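Section 4. Setting Up a Community Scorecard Round

Applies to Strobel version 3 and the Strobel paper kit

This section covers how to open a scorecard round for one school, collect the forms, enter them, and publish the results page. It assumes that you have already created an account for your organization (Section 2) and added at least one district (Section 3). If you work only with the paper kit, skip the steps marked "online only" and go to 4.6 when your forms are in.

4.1 Before you start

You will need:

The school's registration name, spelled the way the district office spells it
The enrollment figure for the current term
The name and phone number of one contact at the school and one contact in the community
A signed permission sheet from the head of the school (form P-2)
Enough printed scorecards for each group you plan to meet
Pens, a box or large envelope for each group, and a summary sheet (form S-1)

Form P-2 must be signed before the first meeting. A verbal yes is not enough, even if you have worked with the school before. If the head of the school changes during the round, get a new signature and keep both sheets.

Note: The permission sheet does not allow you to photograph students or to record their names. Those need form P-5, which parents sign.

4.2 Opening the round (online only)

1. Sign in and choose your district from the list on the left. If the list is blank, your account has not been linked to a district. See 3.4.

2. Select Schools, then Add or Find. Type the first four letters of the school's name. Wait for the list to load before typing more.

3. If the school is listed, select it. If it is not, select New School and fill in the registration name, the enrollment and the two contacts. Do not add a school a second time under a shorter name. Duplicate schools cannot be merged by users and have to be sent to support.

4. Select Open Round. Enter the month the round begins and the month you expect to publish. Most groups allow three months. If you begin in January, check the opening day of the term first, as the parent group is hard to bring together before classes start.

5. Choose the question set. The Basic set has 12 questions on classrooms, water, toilets, books and teacher attendance. The Extended set adds questions on school spending and on how complaints are handled.

6. Select Save. The round now shows as Open, and a round number appears at the top of the page. Write this number on the front of every envelope and on form S-1.

Caution: The question set cannot be changed after you save. If you chose the wrong one, close the round, mark it as Opened in Error, and start again from step 4.

4.3 Choosing the groups

A scorecard round needs at least three groups: students, parents and teachers. A fourth group, community leaders, may be added. Each group meets separately and fills in its own cards.

1. Decide the size of each group. Between 8 and 15 people works for most schools. Above 15, split the group and hold two meetings.

2. Invite equal numbers of women and men for the parent group. For the student group, invite girls and boys from each of the upper grades.

3. Ask the school contact for a list of parents by village or street and draw names from it. Do not use only the parents who already sit on the school council.

4. Confirm the meeting time with each group separately. Parents who farm or trade often prefer late afternoon. In the Skosness pilot, meetings set for Wednesday at 4 p.m. had better turnout than those held in the morning, when the market was open.

5. Make sure the teacher group meets without the head of the school in the room. The head may fill in a card separately and place it in the envelope marked H.

Students with disabilities and their parents should be included on the same terms as everyone else. If a parent or student needs the questions read aloud or signed, arrange this before the meeting and note it on form S-1.

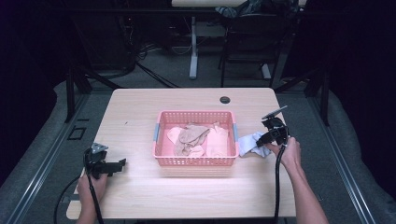 4.4 Running a group meeting

Allow 90 minutes. The facilitator leads the discussion and a second person takes notes. The same person should not do both jobs.

1. Explain what the scorecard is for and who will see the results. Read the statement on the back of form S-1 word for word.

2. Tell the group that cards carry no names. Ask people not to write anything on the card that would identify them.

3. Hand out one card to each person, then read the first question aloud. Give people time to mark a score from 1 (very poor) to 5 (very good).

4. Continue to the end of the question set. Do not discuss the answers yet.

5. Collect the cards, put them in the group's envelope and seal it. Sign across the seal and ask one member of the group to sign next to you.

6. Now open the discussion. Go back over the questions and ask the group which two or three matter most. Write down the reasons in the words people use.

7. Ask what could be fixed by the school itself, what needs the district, and what parents could do. Fill in the three columns on form S-1.

Note: If people cannot read the card, use the picture card from the paper kit. The scores are the same. Write PC in the top corner of each picture card so that the person entering data can tell them apart.

Caution: Stop the meeting if an official who was not invited comes in and stays. Cards marked with an official watching are not valid. Set a new time and note the reason on form S-1.

4.5 If someone reports harm

A person may describe violence, abuse or demands for money during a meeting. Do not write the details on the scorecard or on form S-1. Do not ask the person to repeat the story in front of the group.

1. Offer to speak with the person alone after the meeting. If the person is a student, have a second adult nearby and within sight.

2. Follow your organization's child protection policy. Your account cannot open a student group unless that policy has been uploaded.

3. Keep any written report apart from the scorecard papers, in a locked place.

4.6 Entering the cards

Enter the cards within two weeks of the last meeting. Two people should do this together – one reading, one typing.

1. Open the round and select Enter Cards. Choose the group.

2. Open one envelope at a time. Count the cards and type the number in the box marked Cards Received. This should match the attendance number on form S-1. If it does not, type the number of cards and explain the difference in the comment box.

3. Enter the scores card by card. Press Tab to move between questions. Leave a blank where the card is blank. Do not type 0, which the system counts as a score below 1 and will flag as an error.

4. If two scores are marked for one question, treat the answer as blank.

5. When the envelope is finished, select Check Group. The system picks five cards at random and asks you to enter them a second time. If more than one answer differs, you will be asked to check the whole envelope.

6. Return the cards to the envelope, tape it closed and write Entered and your initials on the front.

Each account can store 2,000 cards per year. Organizations working in more than one district can ask for a higher limit through the form in Section 9. Cards from closed rounds count toward the limit until the round is archived.

If your connection is slow, use the offline sheet and upload it later. Save the sheet under the round number only. The upload will fail if the file name has spaces or accents in it.

4.7 Reading the results

After all groups have been checked, select Results. For each question you will see the average score for each group and the gap between the highest and lowest group.

A large gap is often more useful than a low score. If teachers rate the supply of books at 4 and students rate it at 2, the books may be locked in an office or shared by only a few classes. Take gaps of 1.5 or more to the joint meeting.

Do not rank schools against each other on the basis of one round. The groups are small and people in different places use the scale differently. Compare a school with its own earlier rounds.

The district summary becomes available when 41 or more cards have been entered for the district as a whole. Below that, the page shows Not Enough Cards. The limit protects the people who filled them in, and support staff cannot lift it for you.

4.8 The joint meeting

1. Invite all the groups, the head of the school and an officer from the district education office. Send the invitation at least 10 days ahead.

2. Copy the results onto large sheets of paper. Use one sheet per question and show only the questions that the groups chose.

3. Let students present their own results first. Parents follow, then teachers.

4. Agree on no more than five actions. Each action needs a person responsible, a month for completion and a way to check it.

5. Read the full list back to the room before people leave. Enter it under Action Plan the same day if you can.

Print one copy of the action plan for the school notice board and one for the district office.

4.9 Publishing

1. Select Publish Preview and read the page from top to bottom. Look for names in the comment boxes and remove them.

2. Choose the languages. The Barkard translation module fills in the standard questions, but comments and action plans must be translated by hand.

3. Select Publish. The page is live within an hour.

4. Send the link to both contacts and to the district office.

A published page can be corrected but not deleted. To make a correction, select Amend and give a reason. The reason will appear at the bottom of the page.

4.10 Common problems

The round number does not appear. The round was not saved. Go back to 4.2, step 6.

Check Group is grayed out. The number of cards entered is not the same as the number in Cards Received.

The enrollment figure is rejected. Type it without a comma. A combined campus with 3,721 students is entered as 3721.

Percentages on the results page do not add up to 100. Blank answers are left out of the chart. Select Show Blanks to include them.

The district is missing after an update. Districts formerly listed under Grekusetti were moved to the regional list. Select Region, then District, and save your choice again.

Continue to Section 5, Following Up on the Action Plan.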